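Chapter 5
Showing It How

By the end of this chapter you should be able to:
say what is meant by a demonstration, and what is not
compare hand guiding, remote control and handheld grippers
explain why the person giving the demonstration needs as much training as the machine
plan a short recording session and decide which takes to keep

5.1 A job anybody can do

Most of us could put a pair of shoes on a rack before we could spell either word. Ask an adult to write down how it is done, though, and the page fills up with alarming speed. Pick up the shoe. By which part? From which side? How hard may you squeeze a heel before it complains? At what point is the shoe on the shelf, as opposed to above the shelf, or about to leave it?

In Chapter 4 we tried to answer questions of this kind with rules. The Bastton exercise, you may remember, ended with two pages of instructions for closing a drawer and a drawer that stayed open. The present chapter takes the lazier road, and a surprisingly respectable one. We stop describing the job and do it, while something keeps a record of our hands.

A demonstration, in this book, is one complete performance of a task by a person, recorded so that a machine can learn from it. The word complete matters. A recording that begins with the shoe already in the air teaches a robot what to do with airborne shoes.

5.2 Three ways of showing

Hand guiding is the oldest and the most intimate. You take hold of the robot's arm and walk it through the movement, much as a dancing teacher steers a beginner. It needs no extra equipment and gives very honest joint angles. It also gives you a sore shoulder, and your own body tends to stand exactly where the camera wants to look.

Remote control puts you at a distance. You move a controller, or a smaller copy of the arm, and the real arm follows. The movements are certain to be ones the robot can make, as the robot has just made them. Against that, people working at a distance become slow and oddly formal. Students using the Daltell trainer for the first time handle a plastic cup as if it were evidence.

Handheld grippers leave the arm out altogether. The demonstrator holds a gripper in each hand, or in one, and simply does the job. A camera on the gripper records what its fingers are approaching, and a second view may be taken from head height. Markers on the gripper help to work out where it was and which way it was turned. The method is quick and portable. Its weakness is that a human wrist will cheerfully do things that no robot wrist can copy, and it will do them without telling you.

5.3 The shoe task

Our running example comes from the Darurus collection, which holds 1681 takes of household tidying. Of these, 1344 survived checking, and the others will be useful to us in section 5.5, where we learn from other people's mistakes in comfort. The task is to move a pair of shoes to a rack using two handheld grippers.

Before reading on, decide for yourself where you would grip a dress shoe with two stiff fingers. Then consider how it looks from the gripper, and from the person doing the work.

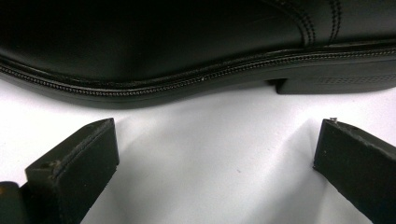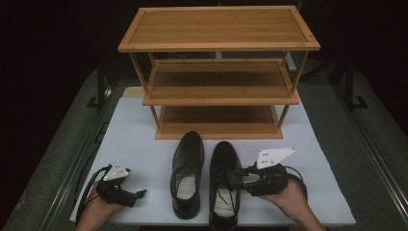

If your answer was "by the heel", ask what happens to the toe. A shoe lifted at one end wants to swing, and a demonstrator will correct for this with a small turn of the wrist and have no memory of doing so. The recording remembers. Much of what a robot learns from a demonstration is made up of such corrections, which is why a script written afterwards from memory is such a poor substitute.

Notice too how little of the task a gripper camera can take in when it is close to its object. It may know the stitching well and have no idea where the rack is. The wider view knows about the rack and is vague about the stitching. We shall spend most of section 5.4 getting the two to agree on what time it is.

5.4 Keeping time

Suppose the two cameras in the Nông set-up are started by hand, one after the other, by a person who believes this was done at the same moment. It was not. The first job with any recording is therefore to line up its clocks, and we begin with the cheapest method available, a loud clap.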